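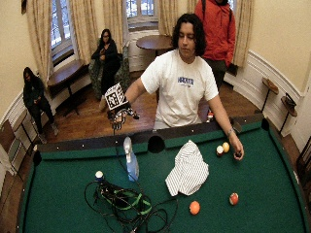 A dark ball in hand at the long rail.

The pool room in Drastby has 4 tables and a lease that runs out in December. Small rooms like it have been closing all along the Zirnska road, and the reason is mostly rent. A table takes up a lot of floor and earns by the hour.

At the Parsa, two towns over, the monthly rent went from 2,000 to 2,308 in one step. The owners raised the table price, then dropped the evening league. 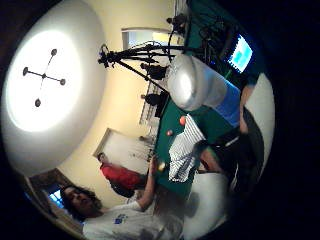 A round ceiling light with dark rods across its face.

Cloth is the other cost. A busy table needs new felt often, and Wistska, the last fitter in the district, has a waiting list of nine weeks. Some rooms now patch the worn spots and carry on.
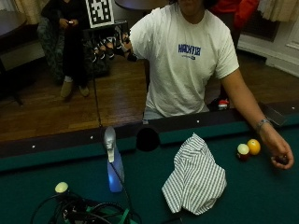
White diamond sights mark the rail beside the side pocket.

Drastby will try opening at noon – the quiet hours cost the same as the busy ones.

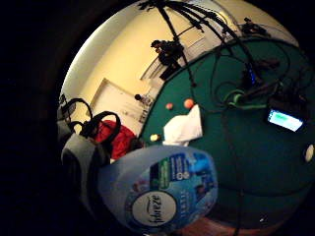
Can a small room still pay its way?
It can if the lease is long and the kitchen sells food.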